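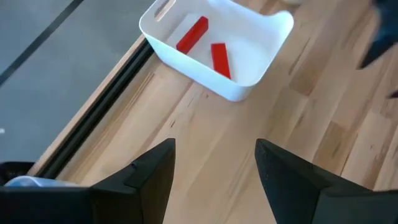 Lista de revisión de material de juego: bloques, cubetas y mesas
Ludoteca Grinari, sala de construcción
Periodicidad: mensual. Hoja correspondiente a marzo.
Revisa: Tainá Rezende
Segunda firma: Hidayah Rahman

Se anota C (conforme), NC (no conforme) o NA (no aplica). Todo NC lleva comentario y responsable. La hoja se rellena con la sala cerrada al público, antes de las 9:30.

1. Cubetas de plástico

1.1 Paredes y fondo sin grietas ni zonas blanqueadas por flexión. C
1.2 Borde superior sin rebabas al pasar el dedo por todo el contorno. C
1.3 Asas recortadas: canto interior liso, sin desgarros en los extremos de la ranura. NC
Comentario: la cubeta con etiqueta 246 tiene una muesca en el asa izquierda. Raspa al levantarla con peso. Se retira al almacén. No se lija, se sustituye.
1.4 Interior limpio, sin restos de pegatina ni de plastilina. C
Comentario: quedaba adhesivo en el fondo de una cubeta. Se ha quitado con agua templada y jabón neutro.
1.5 Etiqueta de inventario legible en la base. NC
Comentario: la 290 está borrada. Pendiente de reimprimir. Responsable: T. R.

2. Bloques rectangulares

2.1 Aristas sin astillas ni golpes que dejen canto vivo. C
2.2 Color uniforme, sin desconchados ni polvo de pigmento al frotar con un paño blanco húmedo. C
Comentario: se han frotado los rojos por las seis caras, ya que en la revisión anterior hubo dudas con ese lote. El paño sale limpio.
2.3 Ninguna pieza cabe entera en el cilindro de comprobación de piezas pequeñas. C
2.4 Bloques secos antes de guardarlos. C
2.5 Cada color en su cubeta, sin mezclar juegos. NC
Comentario: había piezas del juego Jondik dentro del juego Harahap. El tamaño es parecido y se confunden al recoger. Separadas. Propongo marcar la base de las Jondik con un punto.

3. Mesas de madera

3.1 Superficie sin astillas. Pasar la mano en el sentido de las lamas y después a través. C
3.2 Juntas entre lamas cerradas, sin restos de comida ni de arena. C
Comentario: los nudos oscuros son de la propia madera, no anotarlos como mancha.
3.3 Cantos y esquinas redondeados. C
3.4 Patas apretadas, sin holgura al empujar desde un lateral. NC
Comentario: la mesa 636 se mueve. Tornillo trasero flojo, apretado en el momento. Volver a mirar en la próxima hoja.
3.5 Acabado en buen estado, sin zonas pegajosas. C

4. Colocación y uso

4.1 Cubetas apoyadas por completo en la mesa, nunca con parte de la base en el aire. C
4.2 Contenido por debajo del borde. C
4.3 Ninguna cubeta llena en los estantes altos. NC
Comentario: dos cubetas en la balda superior. Bajadas. Hidayah lo recordará al turno de tarde.
4.4 Suelo libre de piezas en el paso hacia la puerta. C

5. Limpieza

5.1 Producto utilizado: el de Zurstead, ref. 912, diluido según etiqueta. C
5.2 Aclarado posterior de las cubetas. C
5.3 Paños distintos para mesas y para bloques. NA
Comentario: este mes se han usado desechables.

Pendiente para la próxima revisión
Reposición de la cubeta 246.
Etiqueta nueva de la 290.
Comprobar apriete de la mesa 636.
Decidir lo del punto en las piezas Jondik (Hidayah prefiere pegatina, yo creo que se despega con el lavado).

Hoja archivada en la carpeta de sala. Copia en recepción.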